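Notebook – bench 2, left arm
April, entry started 9:40

Fault: left gripper losing hold on the lint roller during the table pass. Second occurrence. The first was put down to a bad grasp and not written up, which was a mistake.

What happened. Run 34 of the morning set. Left arm had the roller by the handle and was partway through the second stroke when the handle rotated in the fingers. The roller head tipped, one corner of the bracket dug into the tabletop and the arm kept pushing. Wrist force went to 69 N before the protective stop came in. The limit in the config is supposed to be 40. Hiyori Higuchi hit the e-stop a moment after the arm had already stopped itself. No one was inside the line. Scuff on the tabletop, no other damage that I can find.

Two separate problems, so two separate sections.

1. Slip

Finger command was set to 75 percent of rated grip. Reported finger position at the start of the stroke and at the stop differ by 1.2 mm, so the fingers closed further as the handle turned. The handle is smooth plastic and not round all the way along. If the fingers land on the flat part they hold. If they land a little higher they sit on two curved faces and the handle can roll between them.

Checked finger pads. Left pad has a glazed patch near the tip. Wiped both with isopropyl, repeated the grasp by hand guiding, pulled on the roller with the spring gauge. Low grasp held to the end of the gauge. High grasp let go well short of it, three tries out of three. Wiping the pads made little difference.

Grasp point in the task file is taken from the handle end, and the offset was measured on the old roller. The handle on this one is longer. Offset not updated when the roller was swapped. My swap, my error.

2. Late stop

This is the more serious one. Limit of 40 N was in the Kunetance profile but the arm was running the Drondthorpe profile, left over from the pan and tray work. That one has the limit at 70 for lifting. The loader prints the profile name at start-up and then scrolls it off the screen behind 276 lines of joint calibration output. I looked at the log afterward and the name is there, plain as anything. So the arm stopped where it was told to stop.

Asked Lehtinen whether the profile can be tied to the task file so that a mismatch refuses to start. He says yes, but the Brelville benches share the same loader and he wants to test it there first. Until then it is a manual check, read aloud by whoever is on the pendant.

Also checked the cable at the wrist in case it was adding load. Moved the joint through its full travel unpowered. Cable is free, no snag, no rubbing at the clamp. Ruled out.

11:15 – Grasp offset changed, correct profile loaded, speed at one quarter. Air strokes first, then contact. 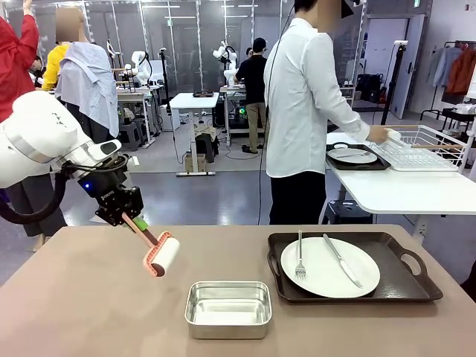
Left gripper with lint roller over the bench 2 table, pan and tray to the right.

Contact strokes at quarter speed: ten, no rotation visible, peak force 18 N. At half speed: ten, one small rotation at the reversal, peak 23 N. Have not gone to full speed and don't want to until the pads are changed.

The rotation at reversal is worth a closer look. The stroke reverses with the roller still pressed down, and the handle takes the whole twist. Lifting 5 mm before reversing would take the load off. Costs a bit of time per stroke, probably acceptable.

Forced-stop test, correct profile: pushed the roller head down onto a foam block at quarter speed. Stopped at 41 N, then 40, then 41. Good enough.

To do
– New pads, both fingers. Spare set is in the second drawer, order another.
– Write the tool length on tape and stick it to each roller.
– Add lift before reversal, rerun at half speed.
– Move the profile name to the last line of the start-up output (Lehtinen).
– Incident form for the late stop. Hiyori has the times.
– Go back through this morning's logs and mark every run done on the wrong profile. Runs 1 to 34, by the look of it.

Left arm is tagged out for full speed. Half speed is fine with two people present.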